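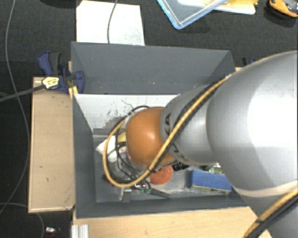 Why does the color orange have the same name as the fruit?
The fruit had the name first, and people borrowed it for the color.

If you had lived in England a very long time ago, you could have looked at a fox or a autumn leaf and had no special word for its color at all! People just called it "yellow-red" (in the old spelling, geoluread), or they called it plain red and left it at that. We still do this without thinking. A robin's breast is really quite orange, but we say "robin redbreast," and people with orange hair are called redheads.

Then the fruit arrived. Oranges were first grown in Asia, and traders carried them west little by little, along with their name. In Sanskrit, an old language of India, the orange tree was called naranga. In Persian it became narang, in Arabic naranj, and in Spanish naranja, which is still the word in Spain today. Say them out loud one after another and you can hear how alike they are.

But where did the N go? It probably got lost because of the little word in front. In French and Italian, the word for "a" ends with an N sound, so when people talked quickly it was hard to tell which word the N belonged to. English has done the same trick with other words. An apron used to be a napron, and an umpire used to be a noumpere (try saying that at a ball game!).

It was only in the 1500s that English speakers began to use "orange" for the color as well, and after that it crept into everything, from paints to crayons to pumpkins in November.

Something to try: mix red and yellow paint, a tiny bit at a time, and give every new shade a name of your own. My neighbor's favorite was "toasty."

Written by Yuzhen Fu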